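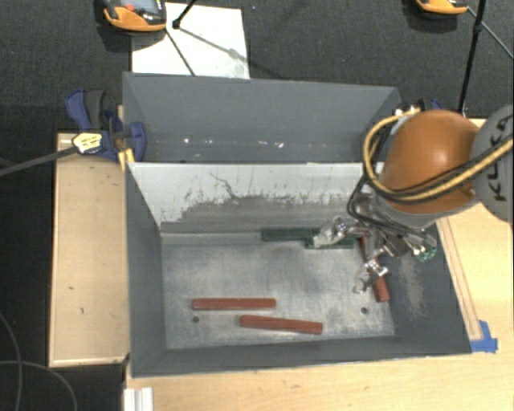

I bought the Datlow 84 storage bin in August, after the lid of my old garden box split along the hinge. It's sold by Gosley for sheds, garages and utility rooms, and costs £84 with the lid or a bit less without. I've had the version without the lid in the shed since then, and the one with the lid outside by the back door. What I wanted was a large, open, plain gray bin, the kind where you can see green bits and pieces lying by the back wall from where you stand and reach them without tipping the whole thing over. Most of what the shops call storage is deep and narrow, and you lose things in it.

The first thing to say is that the bin comes flat. There are four sides, a base and a bag of clips, and the instructions are one sheet of drawings with no words. The sides slot into the base and the clips hold the corners. It took me most of an hour for the first one and much less for the second. The clips are stiff and I used a rubber mallet on the last few. Gosley doesn't mention needing one.

Once together it is solid enough. The base has ribs underneath, so it sits a little off the floor, and this has kept the contents dry in a shed where the concrete sweats in wet weather. The walls bow out slightly when the bin is full. Gosley gives the maximum load as 150 kg, and I wouldn't go near that if you plan to move it. With a bag of compost, hand tools, pots and a hose reel in it, I could drag it across the shed but not lift it.

The inside is smooth and wipes down with a damp cloth. Soil does collect in the seam where the sides meet the base, and a stiff brush is the only thing I've found that gets it out. My last one, a Prata, was moulded in one piece and didn't have this problem, but it also took up half the car on the way home.

The lid is the weak part. It lies flat and there is no catch, so it lifted on a windy Friday and ended up against the fence. It wasn't damaged. I now keep a brick on it – not ideal for something at this price. Rain stays out as long as the lid is on square, and a little gets in at the corners if it isn't.

I also looked at the Brarkitz garden chest before buying. It has a proper hinge and a lock, and if you're keeping anything valuable outside I would get that one instead. It is a good deal dearer and the opening is smaller. For a shed I can't see the point of paying the extra.

Spare clips are sold in packs under part number 2985, and mine came within the week. You can't buy a single side panel on its own, so if one cracks you are left buying a whole new bin. I asked Gosley about this and was told there were no plans to change it.

Four stars for the open bin, three with the lid. I would buy the open one again, and I'm leaving the other by the back door with its brick until something better turns up.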